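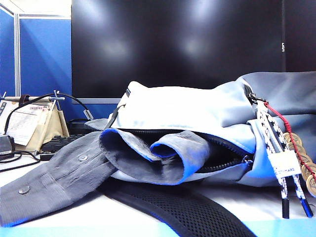
Figure 3. Unpacking task, fixed view. Gray backpack on its side, main compartment open, shirt sleeve out on the desk.

4.2 Fault during unpacking

We ran 36 unpacking trials on the Podley arm with the Zorier controller. 11 ended in a protective stop, all of them on the bag and none on the single-garment control task. Same signature every time: force at the wrist climbs, the gripper keeps its close command, the arm keeps retracting. The stop then comes in late, some 900 ms after the limit is crossed. Too long for a bench where people reach in.

First guess was snagging. Soft bags have plenty to catch on — straps, cords, zipper pulls, the lining. A snag explains the force but not the delay, so we split the logs and looked at the two separately. 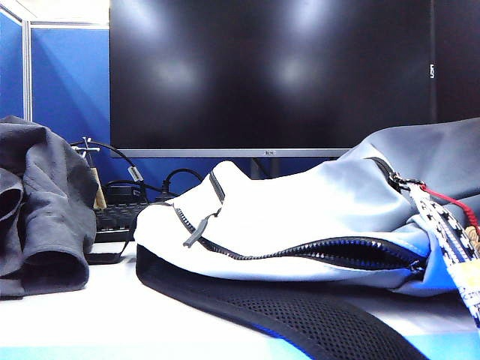

4.3 Cause of the late stop

Two things, stacked. The Josach force filter was tuned for rigid parts and smooths over slow pulls, so fabric loading up gradually gets treated like drift. And the planner holds the stop request while it waits on a fresh pose from the wrist camera. When the wrist moves fast the pose estimate drops out and the wait runs to its timeout. Either fault alone is tolerable. Togehter they are not.

Replaying the logs with the pose wait removed brought the delay down to 40 ms. Filter left as it was. We did not re-run on hardware before changing the code, which we should of done.
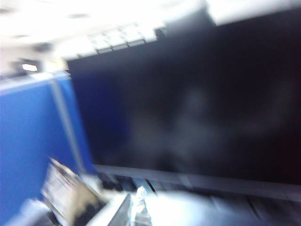
One operator objected that the replay proves little: a logged pull has no one's hand near it, and the arm should have been capped at low speed from day one. Fair. The cap is now in, set in the controller and out of reach of the planner. It does cost cycle time, not yet measured.

Remaining hazard is small hardware on the bag. The Aguiar segmentation model merges metal rings with the cloth behind them, so the grasp point can land on a zipper pull when cloth was asked for. Clear plastic gives it trouble too — depth there is mostly holes. No fix yet, both are masked by hand.

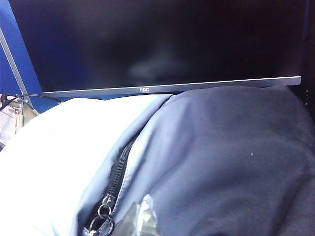

Figure 4. Wrist view. Zipper pull with two rings, clear plastic wrap beside it at the lower edge.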